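Quiénes somos

Inicio > La casa > Quiénes somos

Gristgate es un taller de textil para el hogar. Cortamos, cosemos, doblamos y empaquetamos paños, toallas y mantas ligeras para hoteles pequeños, residencias y casas particulares. El taller está en Halolville, en la calle que baja al antiguo lavadero, y tiene una sola planta.

Lo abrió Annatjie Cele con dos máquinas de coser y un encargo de 200 paños de cocina para un comedor escolar. Aquel primer pedido se entregó tarde y mal doblado. El colegio lo aceptó, pero pidió que el siguiente llegara listo para meter en el armario, y así empezamos a ocuparnos también del doblado. Hoy es una parte del trabajo tan importante como la costura.

Qué hacemos

El catálogo actual tiene paños lisos, toallas de manos, toallas de baño y mantas de sofá. Todo se vende en colores claros. El verde menta es el que más nos piden, seguido del crudo. Los tonos oscuros los dejamos de fabricar porque soltaban pelusa sobre las demás piezas en la mesa de doblado. 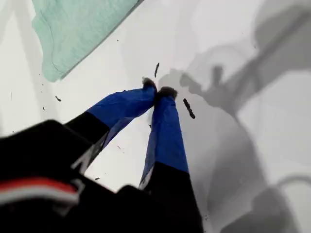
Cada pieza se extiende antes de doblarla. Se alisa con la mano desde el centro hacia fuera, se comprueba el dobladillo por los cuatro lados y se retiran los hilos sueltos. Si una esquina no casa con la contraria, la pieza vuelve a costura. Las superficies de trabajo se limpian al empezar el turno y otra vez después de comer.

El doblado estándar es en tres a lo largo y en dos a lo ancho, con el canto redondo hacia fuera. Para los hoteles que usan estantes estrechos doblamos en cuatro. También servimos piezas enrolladas, aunque tardan más y tienen un recargo que figura en la hoja de tarifas.

Quién trabaja aquí

Annatjie Cele lleva la dirección y las compras de tejido.
Raghavendra Amin es responsable de costura.
Makis Kalogeropoulos se encarga del doblado, del control de piezas y del empaquetado.
Noman Niazi atiende los pedidos y las devoluciones.

Prodromos Dimitriou, que fue el primer cortador del taller, está jubilado y viene en agosto a cubrir vacaciones.

Las personas que entran nuevas pasan sus primeras semanas en doblado, sea cual sea su puesto. Es donde mejor se aprende cómo se comporta cada tejido: cuál resbala, cuál se queda marcado y cuál hay que coger con poca tela para que el pliegue salga recto. 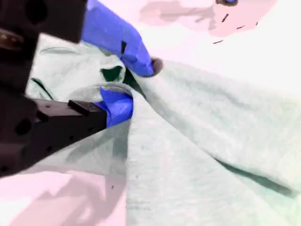

Las mantas son lo más lento. Un tejido con pelo hace bolsas al levantarlo, y conviene sacudirlo una vez y dejarlo caer plano antes de hacer el primer doblez.

Pedidos y entregas

El pedido mínimo para empresas es de 300 piezas, que pueden ser de varios modelos. Para particulares no hay mínimo. En el almacén caben 2.000 piezas dobladas, así que los encargos mayores salen en varias entregas. El reparto en Halolville lo hacemos nosotros y para el resto trabajamos con Transportes Kwok.

Los retales se venden por peso en el mostrador. Los que no se venden van a la protectora Wuvura, que los usa como camas para los animales.

Se puede visitar el taller por la mañana, avisando antes a Noman.

Tarifas | Cuidado de los tejidos | Devoluciones | Contacto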